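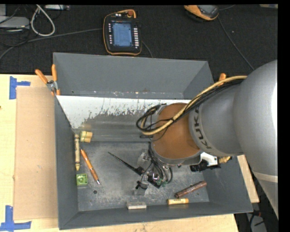
Fig. 1. Gray metal bin on the wood table. Bright worn strip under the back wall, scuffs on the floor.

Surface wear in sloped metal bins
Materials and Use, group report
Begoña Quintana, Cledwyn Yorath, Mabli Harries
Supervisor: Teresa Meireles
Handed in Fri 25 October

1. What we wanted to find out

Metal bins with sloping sides get marked up on the inside. Everyone knows that. We wanted to know where the marks go, what kind they are, and if a liner or a touch-up coat is worth the money. First plan was to compare three makes of bin but we ran out of time, so it's one bin plus test plates.

2. The bin

Gray, metal, large. Sides slope so stuff slides toward the middle. Length at the rim 849 mm. It sits on a pale wood tabletop and stayed there the whole project, we didn't shift it between readings.

Back wall is the cleanest part. Tall, plain gray, leans inward, hardly anything to report at the scale of a photo. Then directly under it you get the white strip, which is what got us interested in the first place. Very bright, runs across from the left and comes down to a point beside the inner left wall. Lower edge is ragged and breaks up into flecks over the gray.

The floor is flat and it's a mess. Pale scratches, smudges, mottled spots. Not spread evenly either (see Fig. 1), some patches much busier than others.

3. Method

Drew a grid on tracing paper with 50 mm squares and marked each square as clean, smudged, scratched or worn. Begoña and Cledwyn each did a sheet without looking at the other one. Where they disagreed Mabli had the deciding vote. Most disagreements were smudged vs. scratched, so after the first sheet we added a wipe with a damp cloth. If it came off it was a smudge. Should of done that from the start.

For the plates we used gray painted steel offcuts and dragged a 370 g block across each one, 20 passes, same direction every time. One plate bare paint, one with Nurmont clear coat, one with a Parry rubber sheet glued on. Then a look under the bench magnifier.

4. Results

Floor: nearly all the squares in the busy part came out scratched. Most of the smudges wiped off. The mottled spots did not, and we still can't say what they are. Cleaner residue? Left open.

Strip: the whole length marked as worn on both sheets, no argument there. What we did argue about is what the white stuff is. Mabli thinks an undercoat showing through. Cledwyn thinks rubbed metal catching the light. We weren't allowed to scrape a sample so this stays a guess, both versions are in here.

Plates: bare paint marked right away, fine pale lines a lot like the ones on the bin floor. Clear coat marked too but later, and the lines were shallower. Rubber sheet had no visible marks but the block caught on it and twice it skipped, so those passes had to be redone. The glue also lifted at one corner.

5. Discussion

The wear is on the floor and at the bottom of the back wall, not up the wall. So covering the whole inside is a waste. A floor liner with a short turned-up edge at the back would cover most of what we mapped. Rubber protects best but things don't slide on it, and sliding is why the sides slope at all. Clear coat is the compromise.

Anitha Warrier, who read our draft, asked about glare. Fair point. The strip is much brighter than the gray around it and small light-colored parts lying next to it could be hard to pick out by eye. We didn't measure that. Someone should.

6. Problems

Grid paper doesnt lie flat where the floor meets the slope, so the edge squares are less reliable. Only one bin. The Skovulari liner we ordered in August never came, so no result for it. The plates were flat, a real bin has corners.

7. If we did it again

Smaller squares near the strip. A fixed lamp. Photos on day one, before any wiping. More than one bin, even a borrowed one.

Tracing sheets and plates are in the folder on the Clelow shelf, labeled with our initials.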